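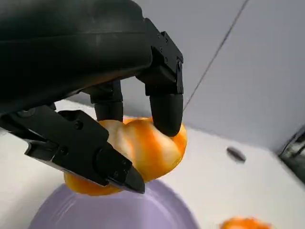 A half-peeled orange, and the lavender plate beneath it.

I have a bit of a bee in my bonnet about oranges, and more exactly about the way we've stopped peeling them. Walk into the Huven near my flat and you'll find them in plastic tubs, already undressed, segments sitting in a spoonful of juice, with a little fork clipped to the lid. Three tubs on offer, two if you don't count the one with grapes in. I stood there with one in my hand last month and felt properly cross, which is a silly way to feel about fruit.

What bothers me is that the peeling is the good bit! You get your thumb in near the top, the oil goes everywhere, and your hands smell lovely until teatime. A tub gives you cold wet segments and something to rinse for the recycling. I know there are people who can't manage a peel, with sore hands or bad wrists, and I'd never grudge them a tub. I'm talking about the rest of us, who can manage perfectly well and have decided we're too busy.

And then there's the pith. My friend Edivaldo Amaral takes off every last thread of it, and by the end he's got a naked, sorry-looking thing that's coming apart in his fingers. I leave mine on. An orange with white streaks all over it looks like an orange somebody peeled at home, a bit lumpy, a bit patchy, and I find that far more appetising than the shiny ones on the packet. The pith hardly tastes of anything anyway, whatever Edivaldo says (and he says it at length).

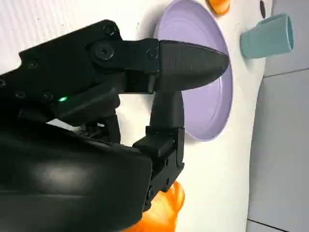

Skalton, November

The other half of my argument is the plate. I grew up eating oranges over the sink, or out of my coat pocket at the bus stop, and I thought a plate was putting on airs. I've come round completely. Give an orange its own dish, something with a colour to it, and you sit down to it. You have somewhere to put the pips. You don't wander off halfway through and find a bit of peel on the windowsill a week later, gone hard as a toenail.

Lavender is the colour I'd go for, by the way. Orange against purple is lovely – it cheers up a white worktop no end – and a plain white plate does nothing for fruit at all. I had a long disagreement about this in the Barbosa café, where everything comes on slate, and where an orange rolls straight off into your lap if you so much as breathe on it. Slate is for roofs.

So my suggestion for the dark end of the year is a small one. Buy the oranges loose, the ugly ones if they've got them. Peel one after lunch, slowly, on a plate you like, and leave your phone in the other room. If the segments start to come loose while you're at it, eat those first.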